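Careers > Laboratory and Field Staff > Soil Moisture Technician

Soil Moisture Technician (full time, fixed term)

Nolside is hiring one technician for the soil moisture program at its Younis field station. The position covers field sampling, gravimetric analysis, sensor upkeep and data entry. It reports to Meron Araya, who runs the station laboratory. The term is 20 months with a start in May. Renewal depends on funding for the second phase and should not be assumed.

Background

The program measures water content in the top layers of cropland soil and compares the results with readings from buried probes. The probes drift. Correcting them requires physical samples taken close to the probe, at the same depth, and dried to constant weight. Most of the technician's working time goes to collecting and processing these samples.

The archive holds 1684 processed cores from the first phase. The second phase extends sampling to heavier clay soils on the east side of the station, where probe error is larger and cores are harder to pull intact. The clay plots were laid out by Moataz Tazi, who remains the contact for plot boundaries, access tracks and agreements with neighboring farms.

Duties

Field work. Pull cores with a hand auger or slide hammer at marked points. Seal each core in a labeled tin at the point of collection. Record plot, depth, time and surface condition on the field sheet. Samples leave the field in closed coolers and are weighed the same day. In the growing season, field days start at 6:00 a.m. and finish before the early afternoon.

Laboratory work. Weigh tins before and after drying. Run the convection ovens at 105 degrees Celsius. Calculate water content on a dry mass basis. Repeat any sample whose duplicate falls outside the tolerance stated in the procedure. Wash, dry and re-tare tins. Keep the balance log.

Probe maintenance. Download loggers, replace batteries, check cable runs for rodent damage and reseat probes that have lifted. Probes are removed and reinstalled around tillage. The technician agrees on dates with the farm crew in advance.

Data entry. Enter field sheets and weights into Prusesance, the station's sample database, within two working days of weighing. Entries are checked by a second person. Corrections are made by adding a new record with a note. Original records are not overwritten.

Rapid drying comparison

Convection drying takes a full day per batch and limits the number of samples the laboratory can process after rain. The second phase includes a side study of microwave drying, in which small subsamples are heated in short intervals, cooled, stirred and reweighed until the change between two weighings falls below a set threshold. The technician will run the side study one afternoon a week under a written protocol.

The main concern is overheating. Soil at the edge of the dish can pass well above 105 degrees while the center is still damp, and organic matter lost at that temperature is counted as water. Interval length, power setting and subsample mass are therefore fixed by the protocol and are not adjusted during a run. Microwaves used for soil are never used for food.
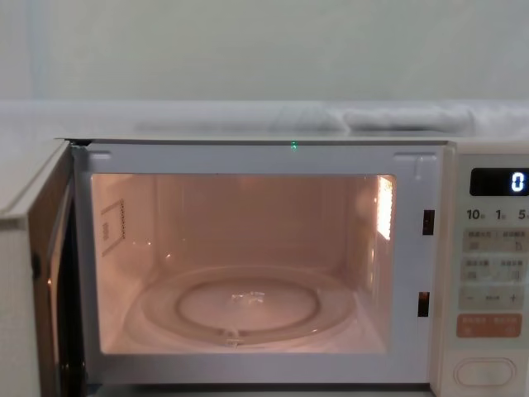
Required qualifications

Applicants must have:

- A high school diploma or equivalent, plus one year of paid work in a laboratory, on a farm or in a field survey crew. A two-year degree in soil science, agronomy, geology or a related subject may replace the work experience.
- Practical experience with a top-loading balance, including calibration checks.
- The ability to lift and carry 20 kilograms over uneven ground, with or without reasonable accommodation.
- A valid driver's license. Plots are reached by station pickup, and part of the track is unpaved.
- Legible handwriting. Field sheets are completed in pencil.
- Working knowledge of spreadsheets, including simple formulas and sorting.

Preferred qualifications

Preference will be given to applicants with one or more of the following:

- Experience with augers or core samplers in clay soils.
- Experience with dataloggers of any make. The station uses Plamo loggers, and training on that model is provided.
- Basic electrical skills such as splicing and waterproofing low-voltage cable.
- Experience writing or revising laboratory procedures.

A bachelor's degree is not required and does not change the pay rate.

Pay and hours

The gross salary is 3880 per month, paid at the end of the month. There is no probationary rate. The standard week is 40 hours. Hours shift with the season: early starts from planting to harvest, regular daytime hours in winter. Work after heavy rain may be scheduled at short notice, and extra hours are returned as time off within the following month.

Leave follows the general Nolside staff rules. Leave during the planting window is limited to one technician at a time and should be requested early. Boots, gloves, rain gear and eye protection are supplied. A locker and a shower are available in the equipment building.

Shared housing at the station can be rented by the month. Applicants who want a room should say so in the cover letter. Pets are not permitted in station housing.

Working conditions

Field work is outdoors in heat, cold, wind and light rain. Sampling stops for lightning. Soils on the station contain fine dust when dry, and a fitted respirator is required for sieving and grinding. The oven room is warm and has constant fan noise. The laboratory building is on one level and is accessible by wheelchair. The clay plots currently are not. Applicants who would need changes to the field duties are asked to contact the station before applying so that the split between field and laboratory work can be discussed.

Training

The first three weeks are spent with Rosario Martinelli, the current technician, who is moving to the plant tissue laboratory in the same building. Training covers the sampling route, oven and balance procedures, the driving rules and Prusesance. At the end of this period the technician processes a set of check samples without help. The results are reviewed with the laboratory lead, and any step that needs more practice is repeated. The rapid drying protocol is introduced after the check samples have been completed.

How to apply

Send the following as a single file:

1. A cover letter of one page, stating relevant experience and the earliest possible start.
2. A resume.
3. Names and contact information for two references, at least one of whom has supervised your work directly.
4. A copy of your driver's license with the license number covered.

Transcripts are requested only from applicants who are relying on a degree in place of work experience. Do not send publications, writing samples or photographs.

Applications go to Essam Hajji in the Nolside staff office, by mail or through the online form. Put "Soil Moisture Technician" in the subject line. Incomplete applications are returned once with a note of what is missing, and may be resubmitted while the posting is open.

Selection

Applications are read by the laboratory lead and one member of the field staff. Selected applicants are invited to the station for half a day. The visit consists of an interview, a walk to one of the clay plots and a practical task. The task is to weigh ten tins, record the values on a sheet and calculate water content for each from the dry weights provided. A calculator is supplied. Speed is not scored.

Travel costs for the visit are reimbursed on presentation of receipts. Applicants who cannot travel may be interviewed by phone first, but the practical task must be completed in person before an offer is made. All applicants receive a written reply, including those who are not invited.

Questions

Questions about duties, methods or the rapid drying study: Meron Araya, station laboratory.

Questions about pay, leave, housing or the status of an application: Essam Hajji, staff office.

Questions about accessibility and accommodations: Iona Innes, site safety. Requests made to Iona Innes are not shared with the people reading applications unless the applicant agrees.

The posting remains open until the position is filled. Review of applications begins as they arrive.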